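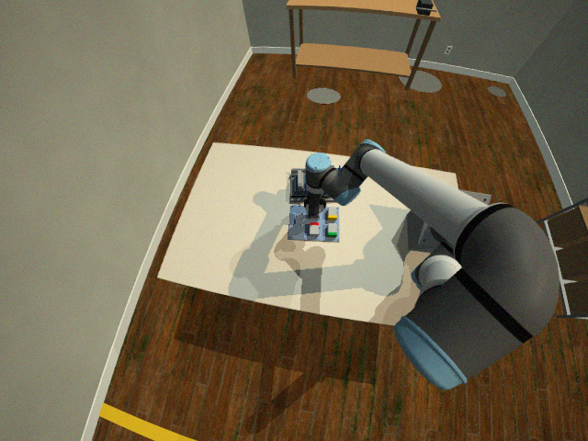
Drulley Reports Results on Simulated Block Handling and Fixture Loading

Method trains a robot arm entirely in a rendered room before any hardware is scheduled

Mar 1, 2019

Drulley, a developer of training software for industrial robot arms, today released the results of a research project on how a simulated arm can learn to pick small blocks from a tray and present them to a fixture. The work was carried out with the motion planning group at Szűcs and used the Fusitov simulation package. A technical report is available on request from the Drulley press office.

The project asked a narrow question. When an arm is trained in simulation, how much should the shadows and the clutter of the room be allowed to change from one attempt to the next? Many training setups use an even light and an empty background. Drulley's research team wanted to know whether a policy trained that way would still find a block when the arm's own shadow fell across it.

In the work cell used for the study, the arm is mounted on a flat cream platform set on a plank floor. Small blocks with colored strips wait on a tray in front of a fixture. The room also holds objects that have no part in the task, among them a wooden table and a shelving unit. These stayed in the model through training and testing.

How the method works

The method is called Mutport. It splits each attempt into two stages and gives each stage its own viewpoint. In the first stage the system uses a wide view of the room to choose a block and bring the gripper over the tray. In the second stage it switches to a close view looking out past the gripper fingers, and that view alone guides the grasp and the approach to the fixture.

The handover between the two views is the main contribution of the work. Earlier versions of the software blended both views all the time. The arm would often hesitate above the tray as the two estimates of the block's position pulled in different directions. Mutport sets a fixed height at which the wide view is dropped. Below that height the system does not go back to it unless the attempt is abandoned.

Light was varied during training by moving the light sources between attempts. A block could be fully lit in one attempt and covered with hard-edged shadow in the next. The position of the tray was shifted within a small range, and the color of the strip on the requested block was changed as well.

Results

The team ran 703 test attempts with light positions that had not been used in training. Each attempt was scored as complete only if the requested block was lifted, carried to the fixture and released within the set tolerance. Dropped blocks and wrong colors were scored as failures, as were attempts that ran past the time limit of 10 seconds.

Policies trained with moving lights completed more attempts than policies trained under even light. The gap was widest in tests where shadow covered most of the front of the block. Under even light the two sets of policies performed nearly the same, which suggests that the added variation did not cost accuracy in easier conditions.

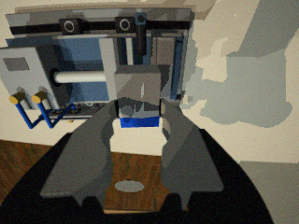
The close view matters most once a block is between the fingers. At that point the block hides part of the fixture behind it, and the system has to judge its alignment from the edges that remain in sight. The team found that the colored strip was a more dependable cue than the outline of the block. Shadow edges on a gray face were sometimes read as the edge of the block itself. The strip kept its color well enough to be followed through most changes in light.

Two kinds of failure made up most of the remaining errors. In the first, the fingers closed slightly off center and the block turned in the grip during travel. In the second, the arm stopped short of the fixture when a dark area on the platform was taken for a solid object. The first kind was reduced by adding a short pause after the fingers closed, during which the close view is checked again. The second kind has not been solved and is described in the report.

Effect of background objects

A separate set of tests looked at the rest of the room. With the furniture removed from the model, policies trained in the furnished room lost very little accuracy. Policies trained in a bare room and tested in a furnished one did worse in the first stage, where the wide view is in use. There was no measurable effect in the second stage. Drulley plans to keep background objects in its standard training rooms from now on.

Limits of the study

All results come from simulation. The study did not measure cable drag, worn finger pads or variation in block size, and Drulley makes no claim about performance on a physical cell. The fixture in the model was held in one position throughout. Training each policy took 8 hours on the company's own computers, and the report compares 10 policies in all.

Next steps

Szűcs will begin a second round of tests in April, using the same fixture model with its position allowed to vary. That round will also test whether the handover height can be learned. In the current study it was set by hand, and small changes to it had a larger effect on the results than the team expected.

The room model, the block models and the scoring scripts will be shared with research groups that hold a Fusitov license. Requests should state the version of the package in use, as files saved from the current release do not open in older ones.

About Drulley

Drulley develops software for training and testing robot arms used in assembly and machine loading. Its products are used by equipment makers and by technical schools.

Media inquiries: Drulley press office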